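How to Prepare and Submit a Lyric Video to the Skirham Music Channel 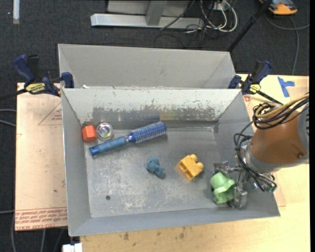

Bands and solo artists on the Skirham roster may submit one lyric video for each single, together with the audio master. The guidance below applies to all releases from January onwards and replaces the earlier notes sent out with artist agreements. Please read it through before work begins, as most delays arise from lyric sheets that do not match the final recording.

Before you start

You will need the final mastered track, a lyric sheet approved by every credited writer, and the cover artwork in its original size. Do not work from a rough mix. Even a small change to the length of an introduction will put every line out of time, and the whole video will then have to be adjusted by hand.

If the song is a cover version, or quotes another song, written permission to display the words must be obtained separately. Permission to record a song does not include permission to show its lyrics on screen. Requests of this kind are handled by Noeline Grimshaw in the rights office, who should be contacted at the earliest opportunity.

Step 1: Check the lyric sheet

Play the master from beginning to end with the lyric sheet in front of you. Correct the sheet so that it shows what is sung, including repeated lines, changed words in the last chorus and any spoken passages. Backing vocals should be placed in round brackets. Wordless singing may be left out unless it forms the main hook of the song.

Use British spelling unless the writer has asked otherwise. Each line begins with a capital letter and carries no full stop at the end. Commas and question marks are kept.

Step 2: Divide the words into screens

A screen should hold no more than two lines of text. Long lines should be broken where the singer takes a breath - not simply where the text reaches the margin. For fast verses, one short line at a time is easier to follow than two long ones.

Step 3: Set the timing

Open the master in your editing program and place a marker at the first syllable of every screen. The words should appear slightly before they are sung, so that the viewer is able to read along. Leave each screen in place until the line has finished, and clear the text completely during instrumental passages. A guitar solo with the last line of the verse still showing looks like an error.

Once all markers are in place, watch the video once with the sound on and once with the sound off. The silent viewing is useful for finding screens that pass too quickly to be read.

Step 4: Choose the background and lettering

Backgrounds may be still artwork, slow moving footage or plain colour. Rapid flashing is not accepted. Where live footage is used, it must belong to the band or be covered by a signed release from the person who filmed it.

Lettering should be plain and large enough to read on a telephone. Decorative metal or gothic lettering may be used for the song title, but it should not be used for the lyrics themselves. Pale text on a dark ground is generally the safer choice. If the background changes in brightness, add a soft shadow behind the words.

Step 5: Add the opening and closing cards

The opening card shows the name of the artist and the song title. The closing card gives the writers, the producer, the album title and the year of release. As a model, artists may refer to the Zinchenko video for "Pevilside", which follows the layout in full and is available in the members' area.

Step 6: Export and send

Export the finished video at the same frame rate as the background footage. The audio must be taken directly from the master and should not be compressed a second time. The description text, which accompanies the video on the channel, may contain up to 942 characters, including spaces and links.

Name the file with the artist first, then the song title, then the word "lyric". Upload it through the Sullville delivery page with the lyric sheet and any permissions attached. Submissions should arrive at least 18 days before the planned release.

After submission

Each video is viewed in full by Bongani Shabalala or a member of the channel team. Where corrections are needed, a list will be returned with the time of each fault. Please correct all of the points together and send one new file - partial corrections cannot be accepted.

Approved videos are scheduled for 6 p.m. on the day of release unless a different time has been agreed with the press office.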